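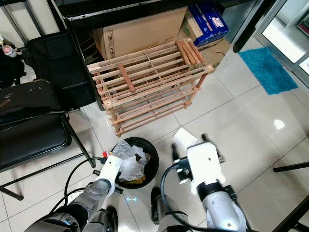 Where do you put your shoes when you live in a small apartment?
On a slatted rack right by the door, if you ask the folks who came to the Flelidwood swap hall last weekend, and get one with more tiers than you think you need.

I went over to the hall on Saturday meaning to stay ten minutes and drop off a lamp. I stayed until they were stacking the chairs! The Kindirgate Furniture Share was having its flat-pack day, where people bring in the boxed stuff they bought and never got around to building, and other people help them build it (or take it off their hands). I counted myself out as a helper pretty fast, but I do like watching somebody else look for the right screw.

Shoe racks were the big hit. Hélène Boychuk, who runs the Share out of her garage on Paquette Street the rest of the year, told me they've had more requests for shoe racks since March than for bookcases and nightstands put together. "Everybody's taking their shoes off at the door now and nobody has a place for them," she said. She has a soft spot for the plain wood kind, no stain or paint, just bars and little posts. You can fix those. If a bar cracks you swap it for another one and keep going.

Her advice for anyone with a rack kit still in the box: lay out all the bars on the floor first and match them up by length. Put the end pieces together loosely, get every bar in, and only then tighten things down. She's seen people tighten as they go and wind up with a rack that rocks like a boat. And don't toss the leftover bar until you've gone all the way through the sheet one more time, since it may belong on a level you thought you'd finished.

I asked about tile floors (mine's tile, and everything slides on it). She says stick felt pads under the feet, the kind that come on a card, and build the thing on an old towel so you don't scratch anything. I'd never thought of the towel.

Bautista Domínguez took home a rack and came back an hour later for a second one. He has four kids and bad luck with laces. His came in a kit from Trallport, and he says it took him 90 minutes the first time and a lot less the second. He wanted me to mention that the bags and plastic wrap fill up a trash can faster than you'd believe, so empty yours before you start. Consider it mentioned, Bautista.

The Share also collected $450 in the coffee can by the door, which goes toward a new set of drills and a hand truck. They're trying to get to 2,000 by the end of the year. Flattened cardboard went out back for whoever's moving this summer, and most of it was gone before I left.

The next build day is Wednesday, 24/06/2026, at the same hall, doors open at 7 in the evening. Bring your box even if you already opened it and gave up. Hélène has a jar of spare screws and dowels, and there'll be lemonade. They could still use a couple of rubber mallets if you've got one sitting in a drawer. I never did find out who took my lamp.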